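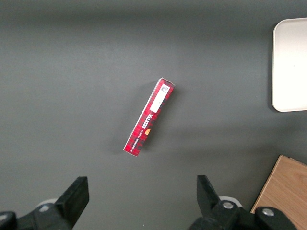

How should a long, narrow biscuit carton be held in the workshop's packaging store between trials? Flat, on its broad face, with nothing placed on top of it and the label uppermost.

Tuesday, January 28, 2020. Packing bench, Kirnport workshop.

The present entry concerns the shortbread cartons and the arrangements for the hamper trial requested by Nurow. It replaces the loose sheet kept at the bench, which should now be discarded.

The carton selected for the trial is the Walkers vanilla shortbread in red tartan. It is long and thin in proportion to its width, and the name runs lengthwise, so that it reads correctly only when the carton is turned on its side. Colleagues at Aasen had asked whether the name or the tartan should face the customer. It was agreed that the name should be visible, and that the white label should be turned to the inside of the hamper wherever the layout permits. The label is not to be peeled off. An attempt was made last June on a similar carton and the printed surface came away with it.

Dark grey table, white tray, wooden board: these remain the standard items for the layout work and should be returned to the bench after use. The tray is for goods awaiting inspection and the board is for finished layouts. Cartons which have not yet been assigned to either are to be left on the table itself.

Three layouts were tried during the morning. In the first, the carton stood upright against the back wall of the hamper. It leaned as soon as the hamper was lifted and the layout was abandoned. In the second, it lay flat along the front edge, which held well but concealed the name. In the third, it was set diagonally across the base with the jars placed on either side. This was the most satisfactory of the three, although it uses more of the base than Nurow would wish, and the paper filling had to be increased.

The sample hamper from Sendier has an inside length of 215 mm at the base, measured between the linings. The diagonal is therefore the only position in which the carton will lie fully flat without pressing on the ends. A second measurement should be taken once the lining has been changed, as the present one is thicker than that specified.

End flaps: four cartons were examined after handling. Two showed slight creasing where the flap meets the face. The creasing does not affect the contents but would be noticed by a customer, and both cartons have been set aside for practice use only. Cartons should be lifted by the long sides – never by the end.

Outstanding: revised lining from Sendier; a decision from Nurow on the quantity of filling; a further trial of the diagonal layout with the lid closed. The bench is reserved for this work until the end of the week and other packing should be carried out at the side table.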